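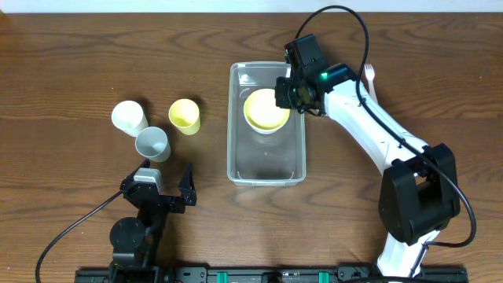 Sedidcombe Washing-Up Diary

README, please read before you open the spreadsheet

Hello! I'm Mwanaisha and this is my record of the washing-up in a shared house in Sedidcombe, 1076 rows of it, one row for each time somebody ran the tap and got on with it. I started it in August after a long argument with my housemate Jhonatan Lozano over whether a bowl of hot water uses less than rinsing as you go. (We still don't agree, but at least we now have numbers to wave at each other.)

What's in the folder

diary.csv is the main thing. Each row has the time of day, who washed, which method they used, how many litres went down the sink and how long it took in minutes.
notes.txt has whatever people felt like writing. Jhonatan's entries are mostly complaints about porridge.
meter.csv has the readings from the water meter, copied out by hand every evening.

Who's who

The washers are down as M, J, Buno and Nina. Buno and Nina are nicknames and they both asked me to keep it that way.

Things to watch out for

46 rows have no litres because the jug we used for measuring cracked and I was slow to get a new one. I've left those blank, so please don't fill them with zeros like I did the first time, it makes Nina look like a saint. Another 30 are marked "party" and I'd drop them if you're after an ordinary week. Times before 7 in the morning are nearly all Buno, who works earlies.

The method column only has 2 values, "bowl" and "tap". If someone did a bit of both I put down whichever they started with, which I do regret a little!

Pans left to soak overnight count on the day they got scrubbed.

Using it

Help yourself. It's fine for school projects, blog posts, settling rows of your own. I'd love a mention if you print any of it, and if you find a mistake do tell me and I'll fix it in the next copy. The meter readings still need checking against the last bill, and I'll get to that when Jhonatan finds the bill.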